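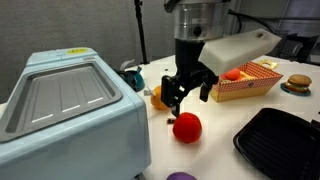 ## Telska Park to Open New Bocce Courts

Sat 29 August

The Telska Residents Association will open three bocce courts next to the clubhouse this morning. The courts replace the old horseshoe pits.

Belhaj Paving did the grading and laid the crushed stone surface. Residents raised $3000 toward the benches and shade covers.

"We had 70 people sign up for league play," said Shaimaa Shawky, who runs the bocce club. "Beginners are welcome, and we have balls to lend."

League play is on weekday evenings. To sign up, see Aicha Fahmy at the clubhouse desk.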